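Home | Archive | Kitchen | Complaints | About
Print this post | E-mail this post

Does the two-minute rule do anything?

Every productivity writer I've read repeats it. If a job takes less than two minutes, do it now. Bondard, the planner company, prints it inside the cover of every notebook, and the guy behind the counter at the stationery place in Trivville said it to me while ringing one up.

I tried it for all of October. I kept a list and I used a timer, which I suspect the people selling the rule have never done. Wiping the stove took six. Answering one e-mail from the water company took 34, and that was with the account number in my hand.

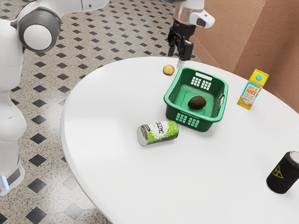 My trouble with the rule is that it assumes you know how long things take before you start them. I don't, and I doubt you do either. Take one basket on one table. Mine is wicker, the one pictured is green, and either way "put the basket away" sounds like a quick job until you look for the place it's supposed to go. Then you're cleaning a closet at 10 p.m.

The Latuheru method, which a coworker swears by, says to set aside 60 minutes on Thursday and do all the small stuff in one go. I'm not sold on that one either. By Thursday I'd forgotten half of it, and what I'd forgotten didn't seem to matter, so maybe there's something in that.

I still have the Bondard notebook. It's decent paper. I use it for groceries.

Next up, if I can stand it: the Jenitz folder system, 2 colors, no labels.

Print this post | E-mail this post
Older | Newer | Top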